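Zistuston bedroom subset, faulty jaw signal
README, revision 2

This folder holds 100 hand-held gripper episodes of cloth handling on a bed, set aside from the main Zistuston release after a fault in the jaw opening channel. Do not merge them back without reading the notes on the fault.

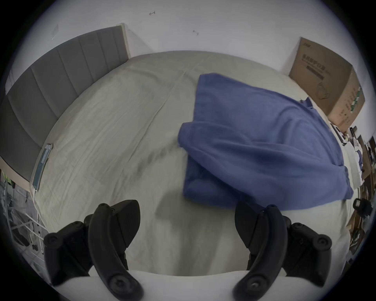
Photo: Zistuston project, wrist camera. Reuse permitted with credit.

The fault

In 11 episodes the logged jaw opening freezes partway through and holds its last value until the file ends. Video and pose are unaffected. A policy trained on these files learns to approach the cloth and never close. We saw this in the Sonon baseline first and spent most of May blaming the learning rate.

The cause was a worn connector on the encoder lead. The Grimaden logger repeats the last good sample when the encoder drops out and writes no warning. The old validity check only looked for missing values, so every file passed.

Telling good files from bad

Compare the logged opening with the video. Fingers that meet along the center seam should read at or near zero.
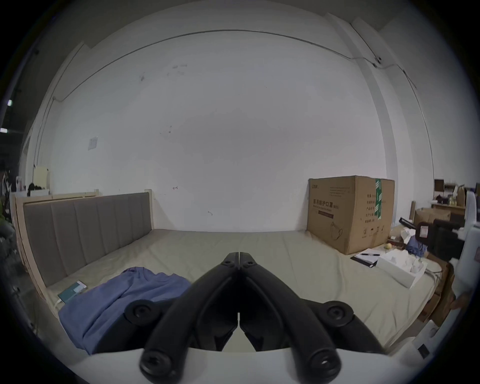
A constant reading for more than 5 seconds while the fingers move is a dropout. A constant reading while they stay still is normal - do not filter on flatness alone. The flag is jaw_valid in episodes.csv, set by hand.

Status

Connector replaced, strain relief added. Logger patch is in the Kiss branch, not yet in main. The 11 flagged episodes keep their original values. No interpolation was applied.

Known gaps

Dropouts shorter than 5 seconds were not searched for. Pose drift was not rechecked.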